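About Vuden Soft Toys

We repair, wash and find new homes for plush animals in Denemley.
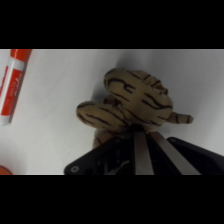 Can an old plush toy be washed without losing its shape?

Most of them can, if the water is cool and the toy is dried slowly, lying flat on a towel. Before washing we look at the seams, and if there is a hole we close it first. Toys with a music box or a battery inside are opened and the hard part is taken out. Toys filled with straw or sawdust should never go in water, and for these we use only a soft brush and a slightly damp cloth.

Who we are

Vuden is a small workshop for soft toys. My name is Tove Lykkegaard and I started it in the back room of my apartment, with one sewing machine and a box of thread that I had from my grandmother. I learned sewing at home and later in a factory for seat covers, where I worked for eight years. Seat covers taught me strong seams. The toys have taught me to make the seams so that they are not seen.

English is my third language. My customers are kind about this, and when a letter from me sounds a little strict, please believe it was not meant so.

Today the workshop is on the ground floor of the old Hafþórsson building, on the side that faces the canal. The name of the building is still painted over the door, and many people think that it is our name. The mail finds us with both.

What we do

The first part of our work is repair. People send us bears, rabbits, tigers, elephants, and sometimes an animal that even the owner cannot name. We close seams, replace filling, sew on ears and tails, and make new noses from thread. Eyes are replaced with embroidered ones if the toy is going to a small child. We ask always before we change something in the face, for a face can become another person with only two stitches.

The second part is the shelf. Families give us toys which are not used anymore, and we wash them, mend them and give them on to new homes. In our last full year 731 animals left the shelf. Some went to families who came in by themselves, and others to the waiting rooms of doctors and to the night shelter on the other side of the bridge.

The third part is new and still small. It is called Unumon, and it is a sewing evening for anybody who wants to learn to mend a toy by hand. We have 8 chairs, so please write first. You bring your own animal and we have the needles. The evening starts at 6:30 and it usually ends later than I promise.

How we work with fabric

Striped and spotted fabric is the most difficult. With a plain brown bear I can put a patch under the arm and it will be hardly noticed. With a tiger, the stripes must meet again over the seam, or the eye goes directly to the place. If we do not have a fabric that fits, we take a plain one in the right ground color and paint or embroider the stripes on it. This takes a whole afternoon for a piece as big as a hand.

We keep more than 200 kinds of plush and short fur in the drawers. Many are cut from toys which were too damaged to save, and their owners have agreed to it. Old fabric fits old toys better. New plush is often too shiny, and a patch of it looks like a wet spot.

For filling we use wool or polyester, after what was inside before. Toys which must stand or sit get a firmer filling in the legs, and the long arms we fill loosely so that they can still be bent and carried around by one paw.

Giving a toy to us

You can leave toys in the wooden box beside our door at any time of the day. Please put them in a closed bag, and write on a paper if there is something we should know, for example that there has been a cat or a smoker in the house. We cannot take toys with mold. We are also not able to take more of the very big ones, as we have no tub where they can lie down.

For a repair it is better to come in and show us the toy. We write down together what should be done and what should be left alone. One man wanted his dog mended everywhere except on the left ear, which his sister had bitten, and so we did it.

The waiting time is now three weeks. Before the holidays it is longer. If a child cannot sleep without the toy, say this to us, and we try to do it while you have a coffee in town.

Opening hours

We are open in the afternoons from 1:00 to 5:30 and closed on Sunday. The door is heavy, so push hard. If the light is on and nobody comes, I am at the sink in the back and do not hear the bell. Then please knock on the window.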